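Workshop notebook, November
Sourdough crackers, batch 2 (the salty one)

Okay, so the Kolier flour is a completely different animal. I swapped it in for the Junside wholemeal at the same weight and the dough drank everything I gave it and wanted more! Ended up working in another 50 g of water a splash at a time, and it still felt like modelling clay when I turned it out.

Mogens Steinarsdóttir reckons I should let the bran soak overnight before the starter goes anywhere near it (she does this for her rye and her rye is very good, so I'm listening). I'll try that next go. For now I rested the dough on the bench under a tea towel, went and had my lunch, and it was much friendlier afterwards.

Rolling: second-thinnest setting. The thinnest tore every time. Docked with a fork, brushed with olive oil, then salt and fennel seed. I was heavy-handed with the salt again, I know, I know.

Baking: left-hand oven, trays swapped halfway. The back corner still runs hot and I lost most of a row to it. The colour on the rest was lovely, a proper toffee brown, and they snapped cleanly once they'd cooled. Flavour is more sour than batch 1, which I like and Mogens doesn't.

Costing, very rough: if we want 2,000 crackers for the Greron market stall we need a faster way to cut them. The pizza wheel is fine for one tray and misery after that. Ragnarsson has a lattice cutter in the catalogue but I haven't rung them for a price yet.

Storage: the tin with the rubber seal is winning so far. Crackers in the paper bag had gone bendy by the next morning, so no more paper bags, even if they do look nice with the labels on.

Paper cup in the first one, grey container in the second.

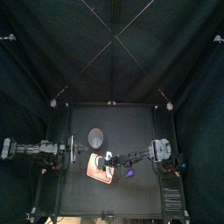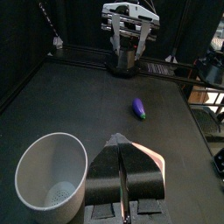 To do before batch 3

Soak the bran overnight, per Mogens
Drop the salt a bit (70 per cent of what I used today)
Ring Ragnarsson re the cutter
More fennel, we're nearly out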